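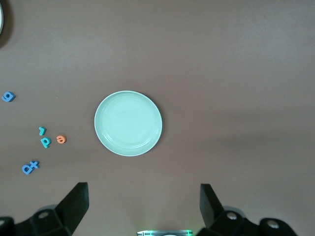 Week 3: How an alphabet gets its order (and why we bother keeping it)

Notes for people who missed class, and for people who were there but couldn't read my handwriting on the board. Last updated January 24, 2024.

Okay, so last week we left off with the Phoenicians, and I promised we'd get to the question Hussam Karaki asked on his way out the door, which was: who decided A comes first? I love this question. I've been teaching this course for years and I still don't have an answer that satisfies anyone, me included. But we can say a lot about how old the order is, and how it got to us, so let's do that.

The order is really old

The best early evidence comes from Ugarit, on the coast of what's now Syria. Scribes there wrote on clay tablets in an alphabet made of wedge shapes, and some of the tablets are just the letters, written out in a row. We call a list like that an abecedary (you'll see this word a lot in the reading, so get comfortable with it!). The tablets go back to the 1300s and 1200s BCE, and the order on most of them is recognizably a cousin of ours. There are extra letters in there that later alphabets dropped, but the backbone is the same.

There was also a competing order, the one we call the halaham order after its first few letters. It shows up later in the South Arabian scripts and, with changes, in Ethiopia. So our order wasn't the only one going. It's just the one the Greeks happened to pick up, along with everything else in the package -- the shapes, the names, the lot.

Why did they need an order at all? My guess, and it's only a guess, is memory. If you're learning a set of signs it helps to chant them, and once you've got a chant you've got an order. Try saying the alphabet in a random order and see how many letters you drop. I tried it in the car and lost J and V completely.

C, G, and poor old Z

Now the fun part. The Greek third letter is gamma, a hard g sound. The Romans got their letters mostly by way of the Etruscans, and as far as we can tell Etruscan didn't make a difference between g and k. So the third letter, C, came into Latin doing both jobs. You can still see this in the way Romans shortened the name Gaius to C. and Gnaeus to Cn. They kept the old spelling long after they'd fixed the problem.

The fix was to add a little stroke to C and call it G. The ancient story gives the credit to a schoolteacher, Spurius Carvilius Ruga, in the third century BCE. (A schoolteacher! I mention this every year.) Whether he invented it or just made it popular, we don't know. The new letter went into seventh place, where Z used to be. Latin had no use for Z at that point, so out it went. Later on the Romans were borrowing piles of Greek words and needed it back, and by then its seat was taken, so it had to go to the end of the line with Y. 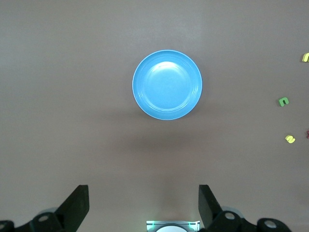 Keep the Z story in your head, because the same thing happens again and again. New letters mostly go in one of two places: at the end, or right next to the letter they grew out of. J grew out of I and sits beside it. U and W both come from V, and there they all are in a bunch. Once you know this you can look at almost any European alphabet and make a decent guess at which letters are the newcomers.

Pentti Halonen brought up Finnish, which is a great case. Finnish puts Å, Ä and Ö at the very end, after Z, as letters in their own right. German has Ä and Ö too, but German dictionaries generally file them in with A and O. Same shapes, different filing! If you've ever hunted for a name in a Swedish or Finnish index and decided it wasn't there, go look after Z.

Putting things in order is a separate idea

Something I should have said more slowly in class: having an alphabetical order and using it to sort things are two different inventions, and there's a long gap between them. People knew their letters in a fixed order for a thousand years or so before we have good evidence of anybody filing words or names that way. The scholars at Alexandria did it, usually by first letter only. So all the A's were together, and then inside the A's you were on your own.

Full sorting, all the way through the word, took much longer to become normal. Medieval writers often preferred to arrange things by importance, with God first and then the angels and so on down. Alphabetical order looked a bit lazy to them, as if you hadn't thought about how the subjects fit together. When Robert Cawdrey put out his English dictionary in 1604, he still felt he had to explain to readers how to use the order: if your word starts with a, look near the beginning, and if it starts with v, look toward the end.
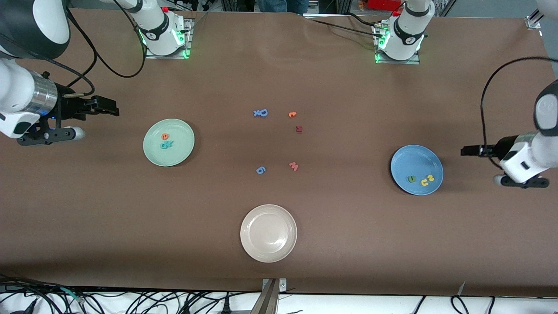

The other thing that helped was paper. If you want to sort a few thousand words you need slips you can shuffle, and shuffling is a lot cheaper on paper than on parchment.

For next time

Read chapter 3 of the course packet. Skip the appendix, it's all tables.

Then the short exercise. Take these four made-up place names: Vurnine, Silterano, Marchal, Buvby. Sort them by first letter, then by last letter, then by number of letters. Write half a page on which list you'd want if you were looking for one of them, and which you'd want if you only half remembered the name. Watch out, two of your lists will need a tie-breaker, so tell me what rule you used.

The longer paper is due in March and should stay under 2,659 words. (Yes, the number is odd. It's what fits on my grading form.) Please send me 300 words on your topic first so I can warn you if three other people have picked runes.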